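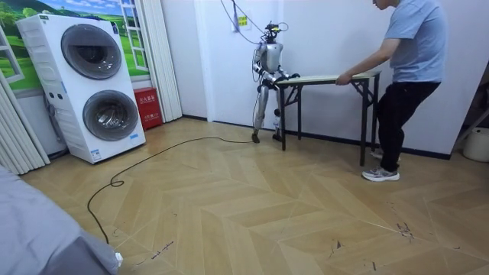 How does the robot know which way its partner wants to go?
It reads the load at its wrists. A steady push or pull along the length of the table is taken as a request to walk, and a sideways force as a request to turn.

Gallery: shared carrying trials, Tisholm project

The Tisholm controller was written by Arūnas Petrauskas and Ieva Krūmiņa to test whether two carriers can share a load without speech or a set route. Force at each wrist is filtered, compared with a threshold and passed to the step planner. The human partner leads in every trial.

Run set A, 116 trials. Fixed threshold. The planner often answered small grip changes with a step, and partners reported having to hold the table stiffly. 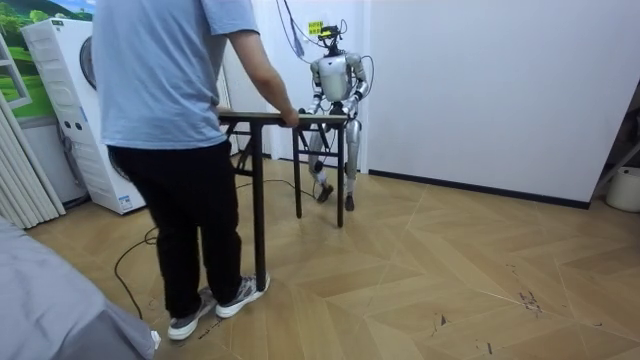
Run set B, 69 trials. The threshold rises with walking speed and drops again at a standstill. Unwanted steps fell, most clearly at the start of a turn. The delay before the first step grew slightly, and Zsófia Tóth is now fitting a separate value for it.

Turns of more than 45 degrees are still handled as two shorter turns. Colour plots of wrist force for both sets will be added in August.

Trial plan: Monique Rolland. Force analysis: Ivars Kalniņš.
Page updated 03/06/2022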